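Drarklow Sightings Log: README

Release 11, September

Drarklow is a phone game in which you walk through your own town and small moss-covered creatures turn up on the map, usually on the far side of a busy road. You catch them by holding a finger on the screen and humming. The humming is optional, but the tutorial doesn't say so, and that's how you can spot a new player at a bus stop.

This dataset is a log of where and when creatures appeared, as reported by players in the town of Villalobos over one summer. It was put together by Despina Dinu, who wrote the reporting form, and Apinya Thepsuriya, who cleaned up what people typed into it. Neither of us works for the studio. We asked them for official spawn data twice and got a sticker sheet.

What's in it

There are 991 reports in the raw file and 940 in the clean one. The missing 51 were duplicates, tests, or a single player reporting the same rare creature over and over from inside a parked car. We kept them in the raw file in case somebody studies that sort of thing.

Each row has these fields:

report_id – a number, assigned in order of arrival
creature – the name as shown in the game, spelling corrected
hour – local time, rounded down
place_type – park, street, shop, home, water, other
caught – yes, no, or fled
battery – phone charge in percent, if the player felt like sharing
notes – free text, lightly edited for language

There are no coordinates. The first version of the form collected them, and within a day we had a very accurate map of where everybody slept. We deleted that column and the backups, and we won't be bringing it back, so please stop asking.

How it was collected

Players filled in a web form hosted on Ditstead, a free form service that logs you out whenever you look away. Reports could be sent at any hour. A good many came in after midnight, and the spelling shows it. Creature names were matched against the in-game guide by hand. Where a name could have been two different creatures, we wrote to the player and asked, and where the player didn't answer, the row says "unclear."

Place types were picked by the players themselves from a short menu. We didn't check them. A fountain may be "park" or "water" depending on who was standing next to it, and the parking lot behind the supermarket appears under four different types.

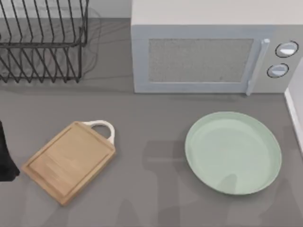
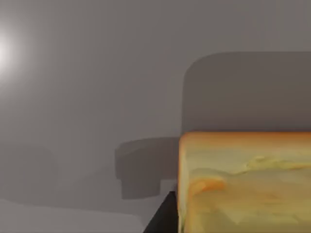 The "home" category needs a warning. Drarklow spawns creatures indoors after dark, and players who can't face putting on shoes will hunt from the kitchen, so this one category swallowed a huge range of situations. Apinya tried splitting it by room and gave up when the notes got too specific. One player would write "kitchen" and leave it there, while another wanted separate credit for the microwave, the dish rack and the stretch of gray counter out in front of them, as though these were three neighborhoods. The game makes no such distinction, and the clean file doesn't either. If you want the detail, it's in the notes field, along with many opinions about the humming.

Known problems

The log leans heavily toward rare creatures. Players don't stop to report the common ones, so if you take our counts at face value you'll conclude that Villalobos is overrun with Gilded Mosslings and has almost no ordinary ones. Anybody who plays will tell you otherwise, at length.

The battery field is mostly blank above 40 percent. People only mention their battery when they're worried about it.

There was an outage in July when the Tradine servers, which run the map, went down for most of an evening. Players kept reporting anyway. Those rows are marked "outage" in the notes, and we have no idea what they were looking at.

"Fled" and "no" were used interchangeably by up to 11 players before we added a line of help text, and possibly by the same players afterward.

What it's good for

Class projects, practice with messy tables, and settling arguments about whether the park by the library is any good. (It's fine. It's better before breakfast.)

Please don't use it to predict spawns. Despina spent two weeks on a model that did this, and it beat guessing by a margin she has asked me to leave out of the README.

Terms and contact

Free to use and share with credit to both of us. If you find a mistake, send the report_id and what you think it should say. Mail goes to a shared inbox that Apinya reads in the morning and Despina reads when Apinya forwards it. The next release will add the fall event, assuming the form stays logged in long enough for anyone to fill it out.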